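Kapitel 7
Regeln und gute Praxis für Haushaltsroboter am Spülplatz

Lernziele
Nach der Bearbeitung dieses Kapitels können Sie die Begriffe Aufgabenbeschreibung, Freigabekriterium und Abbruchbedingung voneinander abgrenzen und für eine einfache Greifaufgabe ein prüffähiges Protokoll aufstellen.

7.1 Warum die Simulation Regeln braucht

Serviceroboter, die Geschirr handhaben, werden heute überwiegend in simulierten Umgebungen erprobt, bevor sie eine reale Küche erreichen. Die Versuchung ist groß, diese Phase als unverbindlich zu behandeln, weil dort kein Porzellan zerbricht und niemand verletzt wird. Die Hausrichtlinie Zumix, auf die sich dieses Kapitel stützt, geht den entgegengesetzten Weg: Für den simulierten Versuch gelten dieselben Dokumentationspflichten wie für den Versuch am Gerät. Erarbeitet wurde sie im Projekt Plunda unter der Leitung von Gerasimos Ververidis; die hier verwendete Fassung trägt das Datum 28. Mai 2025.

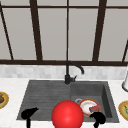 Abb. 7.1: Simulierter Spülplatz mit zweiteiligem Becken, Teller und Schwamm; im Vordergrund die beiden Greiferfinger.

Die Richtlinie verlangt, dass vor Beginn einer Versuchsreihe der Ausgangszustand festgehalten wird. Dazu gehören Art und Lage aller Gegenstände im Arbeitsraum, auch solcher, die nicht gegriffen werden sollen. Geschirr auf der Arbeitsfläche neben dem Becken zählt ausdrücklich dazu, denn eine Berührung mit unbeteiligten Gegenständen ist als Abweichung zu protokollieren - unabhängig davon, ob die eigentliche Aufgabe erfüllt wurde.

7.2 Aufgabenbeschreibung und Freigabe

Eine Aufgabenbeschreibung nennt den Zielgegenstand, den zulässigen Greifbereich und den geforderten Endzustand. Formulierungen wie »Becken aufräumen« genügen nicht. Eine Versuchsreihe umfasst nach Zumix mindestens 50 Durchläufe mit veränderter Ausgangslage; für die Freigabe zum Versuch am Gerät sind 600 Durchläufe nachzuweisen, von denen 500 ohne Abweichung verlaufen müssen. Abgebrochene Durchläufe werden mitgezählt und dürfen nicht nachträglich aus dem Datensatz entfernt werden.
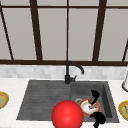 Besondere Sorgfalt erfordert der Griff in ein Becken. Die Wände begrenzen den Bewegungsraum der Finger, und mehrere Gegenstände können so dicht beieinander liegen, dass ein Kontakt mit dem falschen Objekt erst bei der Auswertung auffällt. Thịnh La empfiehlt daher, Kontaktereignisse je Finger getrennt aufzuzeichnen und die Abbruchbedingung an die Kontaktkraft zu knüpfen. Der Grenzwert ist vor der Versuchsreihe festzulegen; eine spätere Änderung eröffnet eine neue Reihe. Wie ein solches Protokoll im Einzelnen aufgebaut ist, behandelt Abschnitt 7.3 anhand des Formblatts 2 der Richtlinie.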